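Juniper Strickland has been writing planners at Trillstead for five years now, and she will happily tell you (over a very long pot of tea, in my case) that the arm is the easy part. What keeps her up is chrome. A polished door ring throws the whole room back at the depth software, bent and squashed, and the old build kept finding furniture inside the washer.

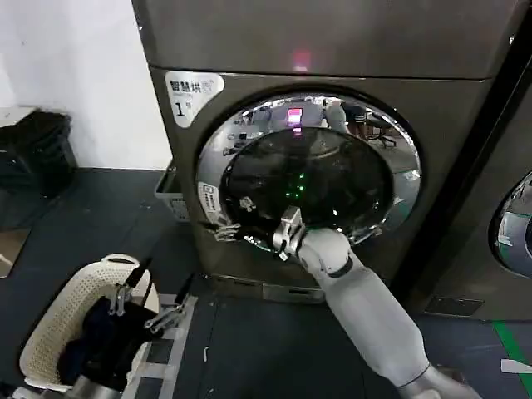

Her fix, called Ruchti, is lovely in its plainness – it fits a circle to the rim, throws out every depth point inside it, and lets the planner work from the circle alone. The log she showed me had 3513 door approaches in it, and I'm afraid I asked about nearly all of them! Grasping dark clothes is next on her list.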